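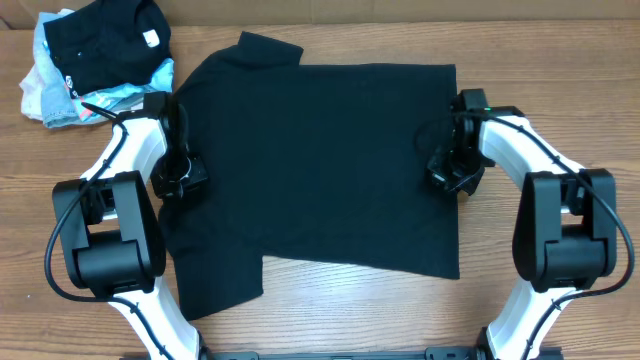 Mebrat Gashaw

Section 4: Your First Shirt

By now the arms are bolted to the rail, the cables are clipped along the links, and the start-up check from Section 3 has passed. Good! This is the part everyone wants to get to, and I still get a kick out of running it on a fresh kit. The Kumsa two-arm kit ships with one folding routine already loaded, called Tee Basic, and you can have it working on a plain T-shirt before you touch a single setting.

Start with a short-sleeved cotton T-shirt, adult size, no buttons. Any color will do, though a dark shirt on a light table gives the camera the cleanest outline. Leave hoodies, polos and anything slippery for Section 6.

Before you start

The table should be level and steady enough that it doesn't rock when you lean on it. Keep the middle clear for the shirt you're folding. Waiting laundry can sit in a pile at the back left corner, as long as it stays low and a hand's width away from the shirt. If the pile touches the shirt, the routine may treat the two as one big piece of cloth and try to grab the wrong thing.

CAUTION: Both arms move at the same time and they can meet in the middle. Keep hands, sleeves and long hair out of the space between them whenever the green light on a gripper is on. Children and pets stay out of the room.

4.1 Laying out the shirt

1. Put the shirt flat between the arms with the collar pointing away from the rail.
2. Smooth the body with your palm, from the collar down. Small wrinkles are fine.
3. Spread the sleeves out to the sides. (Tee Basic tucks them in as its first move.)
4. Step back and check that both grippers can reach the shoulders. If one has to stretch, slide the shirt toward it.

Note: The collar doesn't have to be dead center. The routine finds the shoulders by itself and handles a shirt that sits a bit left or right very well – one of my favorite things about it.

4.2 Running the fold

1. Open the Kumsa app and choose Routines, then Tee Basic.
2. Set the speed to 2. The top setting is 6, and it's great fun, but please save it for later.
3. Press Find Cloth. An outline appears on the screen around the shirt. If it takes in part of the laundry pile, press Back, move the pile and try again.
4. Press Start and keep one finger near the stop button for the first run.
5. Let both arms return to the rest position before you reach in.

In the middle of the fold the grippers come down on the upper part of the shirt and press it against the table. They are meant to press! You'll see creases under the fingers and probably a bunched-up collar. Don't pull the cloth straight while an arm is touching it. Wait for the rest position, then fix it by hand if you like.

4.3 If the fold comes out crooked

One side of the hem hangs lower than the other. Very common on first runs. The shirt was probably lying at a slight angle, or one gripper slipped. Lay it out again and lower Drag Speed by one step.

The collar bunches up into a lump. Raise Lift Height to 4. Thick ribbed collars need the extra room.

A gripper closes on nothing. Run Touch Table from the Setup menu again. It's quick, and you should do it any time the rail has been bumped.

Error 321. A cable is pulling on a joint. Press stop, switch off the power, and look along the cable on the outside of each arm. It should curve freely around the big joint housing, with enough slack for the arm to reach across the table. Reseat any loose clips before you power up again.

Note: A wide loop of cable beside the joint is fine as long as nothing can snag it. Don't tie it down tight.

4.4 Teaching a small correction

Hawi Tekleab wrote this feature and it's a beauty. Press Pause after any step, hold Guide on the screen, and move the arm gently to where you wish it had gone. Let go, press Keep, and the routine uses the new position from then on. Two or three corrections usually make a big difference on an odd-shaped shirt. Save the result under a new name so the original Tee Basic stays as it was.

CAUTION: Move the arm by its white links only. Pushing on the gripper fingers can bend them.

Once you've had a few good folds in a row, go on to Section 5, Stacking.

Section last revised 30 Sep 2023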